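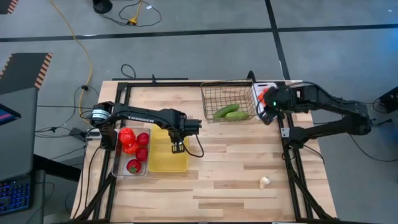
Chapter 3
What Counts as a Vegetable?
Sorting, Naming, and the Trouble With Categories

Before you read
Make a list of every vegetable you ate in the past week. Keep the list. You will be asked to cross things off it, and some of you will be left with lettuce.

3.1 A Tax on Tomatoes

Suppose you run the customs house in the port of Hetbridge. A ship ties up with crates of tomatoes. The rule book on your desk says that vegetables pay a duty and fruits come in free. The merchant, a person of sudden scientific interests, explains that a tomato grows from the flower of the plant and carries the seeds, and that any botanist will tell you it is a fruit. Your supervisor, who would like the duty, points out that she has never once been served a tomato with whipped cream.

Who is right? Most students pick a side within ten seconds and defend it for the rest of the class period. Before you do the same, notice that the merchant and the supervisor agree on every fact. They agree on where the tomato grew, what is inside it, and how it tastes. You could cut one open on the desk and neither of them would learn anything. Their quarrel is over which list the thing belongs on, and the two of them have brought different lists.

This chapter is about lists of that kind. We will call them categories, and we will call the habit of making them classification, a long word for something you do every time you put away groceries.

3.2 Two Ways to Sort a Plant

The botanist sorts by structure. A fruit is the ripened ovary of a flower, along with whatever seeds it holds. By this rule the tomato is a fruit, and so are the bell pepper, the cucumber, the eggplant, the pumpkin, the green bean in its pod, and the olive. A berry, in the botanist's strict sense, is a fleshy fruit that develops from a single ovary and has no hard pit. That makes the tomato a berry. The banana is also a berry. The strawberry is not, and has never apologized.

You may wonder where this leaves vegetables. It leaves them nowhere. Botany has roots, stems, leaves, buds, and flowers, and it has no special word for the ones that go well with butter. "Vegetable" is a kitchen term. A carrot is a root, celery is mostly leaf stalk, broccoli is a cluster of unopened flower buds, and an onion is a bulb, meaning a short stem wrapped in thick leaves. The mushroom isn't a plant at all, but it got into the produce aisle somehow and it would be awkward to throw it out now.

The cook sorts by use. Things that are sweet and come at the end of the meal are fruits. Things that are savory and come in the middle are vegetables. Rhubarb, a leaf stalk, goes into pie and is treated as a fruit by everyone holding a fork. The avocado is a botanical fruit that gets salt in one kitchen and sugar in the next.

Neither sorter is confused. The botanist wants to know how plants reproduce and which ones are related. The cook wants to have dinner on the table by six.

3.3 Case Study: The Grolomeck Market

The town market at Grolomeck once had 27 stalls and a single rule about where they could stand: fruit on the north side, vegetables on the south. The north side had shade. Within one summer the pepper growers had discovered botany. The squash growers followed, and by the end of the season the south side was down to the potatoes, the greens, and one man with beets who said he liked the sun.

The town rewrote the rule. The second version used the cook's meaning, and it lasted until the melon growers, who had lost their good spots to the squash, asked whether a melon served with ham counted as dessert. A third version did away with fruits and vegetables and sorted the stalls by how quickly the goods wilted. Greens went into the shade. The potatoes went out in the open, under a tarp. Arguments went on, but they were now about wilting, and those could be settled by standing next to a head of lettuce for an hour.

Look at what changed between the second rule and the third. The first two rules borrowed a category that had been built for some other job. The third was built for the job at hand.

3.4 Some Terms We Will Need

Category: a group of things treated as alike for some purpose.

Criterion (plural: criteria): the test a thing must pass to get into the group.

Borderline case: a thing that passes the test on some days, or according to some people. Borderline cases cause most of the trouble in this book and supply most of its examples.

Folk category: a grouping in everyday use that was never formally set down. "Vegetable" is one. So are "bug," "weed," and "snack."

Technical category: a grouping with stated criteria, used by specialists and often spelled exactly like a folk category, to the benefit of lawyers.

3.5 Where We Go From Here

The rest of the chapter takes up harder sorting problems. Section 3.6 looks at the Karnano seed catalog, which lists 2,000 varieties and files the same squash under three headings. Section 3.7 asks what happens when a category is written into a contract, and why "fresh" is a more expensive word than it looks. Section 3.8 returns to Hetbridge, where the ship is still waiting to unload.

Warm-up questions

1. Go back to your list. Cross off everything that a botanist would call a fruit. What do you have left?

2. Write a one-sentence rule that separates snacks from meals. Trade with a partner and find something that breaks it.

3. The man with the beets never moved. Did the first rule work well for him? Explain.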